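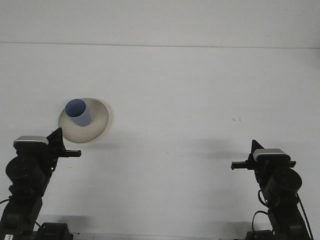 Tableware bench notes, October

Continuing with the Wirnel small set: one cream plate, one blue cup. Set was unpacked before lunch and checked against the packing slip. Slip calls the cup "periwinkle," Iwona calls it lavender, the old log has it as blue. I am keeping blue so the entries match.

Purpose of this round: find out how much the cup moves on the plate when the plate is pushed across a table by hand, and whether the position of the cup matters. Merkcombe want to know if the plate can be sold as a combined saucer and snack plate. Their question came through Felista Khaemba and was one line long, so the method below is ours.

Dimensions, calipers and steel rule:
Cup height not recorded yet, see end.
Plate outer diameter 141 mm, taken across the rim in two directions, same reading both ways.
Cup outer diameter at the base 61 mm.
Plate depth, rim to center, 14 mm.
Rim thickness 2 mm at the thinnest point I could find.

The floor of the plate is not flat. Laid the rule across it and there is light under the rule on both sides of the center, so it is crowned slightly. The drawing from Ibarra shows it flat. Mieczysław thinks the crown comes from the plate lifting while it cools and that every plate in the batch will have it. We have one plate, so that stays an opinion.

Effect on the cup: set down in the center, it rocks if touched at the lip. Set off toward the rim, it sits without rocking but leans by an amount I can feel and cannot measure with what is in the drawer. The lean is outward.

Positions used, plate seen as a clock face with 12 away from the operator:
C, cup in the center.
P10, cup toward 10, base just short of where the wall of the plate starts to rise.
P2, same distance, toward 2.
P6, same distance, toward the operator.

Procedure. Wipe table and plate foot with a dry cloth. Place the plate, then the cup. Trace the cup base on the plate with the soft pencil. Push the plate with two fingers at the rim, one forearm length, and stop against the wood block. Trace the cup base again. Measure the largest gap between the two traces. Wipe off both traces before the next push. The pencil comes off the inner surface with a damp cloth. On the rim it takes more rubbing and leaves a gray smear, so keep it off the rim.

Results, cup empty:
C: the cup turned in place and the traces overlapped almost completely. No useful gap.
P10 and P2: cup slid toward the wall and stopped there. Gap small and similar for both.
P6: cup slid away from the wall toward the center on the stop, then rocked. Largest gap of the four.

Results, cup filled with water to a finger below the lip:
C: turned less than when empty. Some water over the side.
P10 and P2: no movement I could trace. No spill.
P6: slid, spilled, and the plate foot got wet, after which the plate itself slid further than the block allowed for. Stopped there and dried everything.

Mieczysław repeated P10 and P6 without seeing my sheet and got the same order. His pushes are faster than mine. A push by hand is a weak point of the method and I would not quote the gaps outside this notebook, only the order of the positions.

Foot of the plate: unglazed ring, fine texture, no burrs. It left no marks on the white table. Ryszard Głowacki asked for the same check on oiled wood, which we do not have here. Pondau have a board we could use.

Color check, done by eye under the ceiling lights only. Rim reads darker than the inner surface. Miłosz asked whether that is glaze thickness or a second color. The Wirnel sheet lists a single glaze for the plate, so thickness is my guess. Against the white table the plate is easy to find and the rim edge is clear. The inside of the cup looks darker than the outside, which I put down to shade, and there is no second color on the slip for the cup either.

Reply to Felista, draft: the cup is stable off center on the far side of the plate and poor on the near side. A combined use is possible if the floor is made flat or given a shallow ring for the cup. Existing plate should not be described as a saucer. Iwona to read before it goes out.

Open:
Cup height, and weight of both pieces. Scale is out for calibration.
Repeat C with a plate from another batch, to see whether the crown is there.
Ask Ibarra which revision of the drawing the mold was cut from. Ours has no revision letter.
P6 with a dry felt pad under the foot.
Replace the soft pencil, it is down to a stub.

Plate and cup go back to the shelf over the sink, wrapped separately.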